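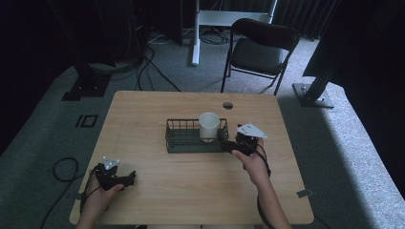

Has anyone used the Velton hand-held gripper kit for recording pick and place work? The price is 1,468 for the pair. My test job is a white cup in a wire basket, and each gripper has its own cable. Do the cables get in the way?

Justard
Had a pair since August. Tape the cable to your sleeve – it pulls less. Software setup is slow.

Pavliuk
Depends on the job. We did 126 recordings and the jaws held up fine. Ask for the longer cables when you order.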